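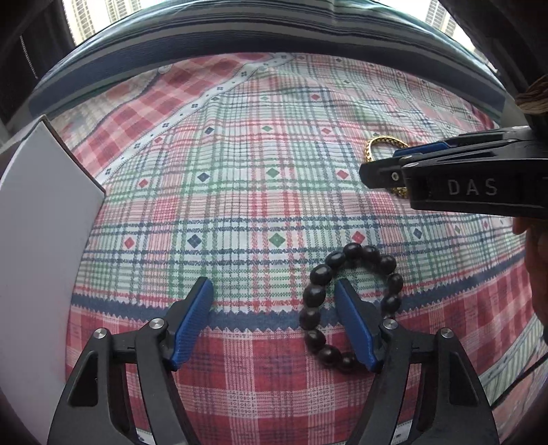
Chapter 7
Learning from Hands: Collecting Demonstrations Outside the Lab

A robot that has only ever practiced on a clean gray bench tends to come undone the first time it meets somebody's home, and this chapter is about one fairly cheap way of getting past that. The method asks a person to do the job with hand-held grippers, in whatever room they happen to have, and then trains a policy on the recordings. Small, floppy things make a wonderful place to begin. Think about a beaded bracelet lying in a loose loop on a wrinkled plaid sheet, with one blue finger pad already reaching into the middle of the loop. Which bead should the jaws close on? A person settles that without a thought, and yet it is surprisingly hard to write down as a rule! The gold chain nearby, half hidden behind the second gripper, raises the matter of occlusion, which we will come back to in Section 7.3.

Most of our worked results come from the Oduren study, led by Birsen Keskin and Aoi Ikeda, and I hope you will grow as fond of it as I have. Their team gathered 1,000 demonstrations and kept 800 for training after Güven Yurt had gone patiently through every one of them. Of the 800, 418 were recorded on beds and sofas, where the surface gives a little under the fingers and patterned cloth muddles the edges of whatever you are trying to pick up. Policies trained with that soft-surface portion held on to chains and beads far better than policies trained on tabletop recordings alone – and, to everyone's delight, they did no worse on the tables.

We will take our time over how the recordings are cleaned, how the motion of two hands is lined up, and where the method still lets us down. If you skipped Chapter 6 on camera calibration, do go back and read at least the first half before you start on Section 7.1.

12 comments · 31 shares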